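November - glue notebook, shelf 2 batch

Started the second round of hide glue tests this morning. Bohdan's jar from last week had gone off, smelled awful, threw it out. 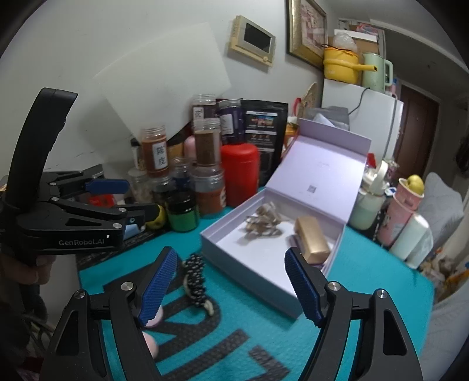 Mixed fresh from the Tillano granules, soaked overnight in the fridge, heated slow in the double pot. Got distracted and it crept up past where I like it, pulled it off, let it settle. Skin on top but otherwise ok I think. Strained anyway.

Maple to maple, end of the offcut pile. Clamped with the old Schmieder clamps - one of them slips, has to be re-tightened after a minute. Mark it with tape!!

Broke the first set at the bench after lunch:
plain joint, fresh glue - 227 lb
same, with urea added - 178 lb
Estton liquid, straight from bottle - no reading, sliped out of the jig before it loaded up. Redo.

Urea one gave more open time, which was the point, but I don't love that drop. Roksolana says I'm putting in too much and to try half. Wood tore on the plain one, clean glue line on the urea one. Kept both pieces, in the drawer with the labels facing up.

Still to do
- half urea batch
- Estton again, sand the faces first
- leave 7 joints by the radiator until next month, dont touch
- ask Pelletti if they still sell the small bags, we don't need a sack

4:40 pm, pot is soaking in the sink. Bohdan wants the walnut for the chair arms so use maple only from here on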